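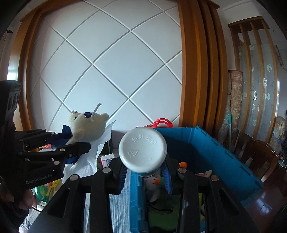 White cap with embossed Chinese characters and recycling symbol.

From: Stetongate Settlement Desk
To: members-markets list
Subject: Re: Closing auction timetable and month-end index orders

Members are thanked for their comments on the September notice. The reply below is sent to the full list, as several firms raised the same points. The earlier message from the Damville office is quoted first for convenience.

The Damville office wrote:

> We have read the notice on the revised closing auction and would be grateful for clarification on three matters before our clients are informed.
>
> First, the notice states that the order entry period will be extended by 4 minutes. It does not say whether the extension is added before the current start of the auction or after the current end. Our clients who price funds at the close need to know which, as their valuation point is fixed by prospectus and cannot be moved at short notice.
>
> Second, the notice refers to "month-end index orders" without defining the term. We assume it covers orders placed to follow the Drurham 40, but a number of our clients also track the Morikawa mid-cap series, whose rebalancing falls on a different day.
>
> Third, we ask whether orders entered in the auction and left unmatched will be carried into the next session or canceled. The present practice differs between brokers and has caused complaints.
>
> We would also note that volumes in the last session of the month were thin on both sides, and that the closing price in several of the smaller names moved a good deal on very little business. Some of our clients have asked whether the auction price is still a fair reference in such conditions. We do not hold a firm view, but the question should be put.

The desk replies as follows.

On the first matter, the extension is added before the current start. Continuous trading will therefore end 4 minutes earlier than at present, and the time at which the closing price is published will not change. Firms that value at the close need make no change to their valuation point. Firms that run automated orders up to the end of continuous trading should adjust their schedules and confirm to the desk that they have done so.

On the second matter, the term covers any order entered for the purpose of following a published index on the day its changes take effect. The Drurham 40 is included, and so is the Morikawa series. The notice will be reissued with this definition. Firms should mark such orders with the existing index flag and need not request a new one. The flag is not shown to other participants.

On the third matter, unmatched auction orders will be canceled at the end of the auction unless they are entered as good until canceled. Brokers who now carry orders forward on a client's standing instruction may continue to do so, but the order must be entered again at the next opening and will take its place in the queue at that time.

With regard to thin volumes, the desk shares the concern in part. A review of the last month-end session found that 44 securities closed at a price more than two percent away from their last continuous trade. In 13 of those, the auction volume was below the level at which the desk would normally regard the price as representative. The remainder reflected large orders on one side, most of them index business, and prices in nearly all of those securities returned toward their earlier levels the next morning.

The desk does not propose to set aside closing prices after the event. Funds, lenders and derivatives contracts all rely on the published figure, and a later correction would cause more difficulty than it resolved. It is proposed instead that the auction be extended once, for a short random period, where the indicative price lies outside a set band at the scheduled end. Views are invited on the width of that band and on whether it should be wider for smaller companies.

Comments on the band should be sent to this list or, where they contain client information, directly to the desk. Firms that responded to the September notice need not repeat their earlier remarks. Draft rule text will be circulated once comments have been read, and the existing rules remain in force until the final version is published.

Stetongate Settlement Desk
Replies to this message go to all list members.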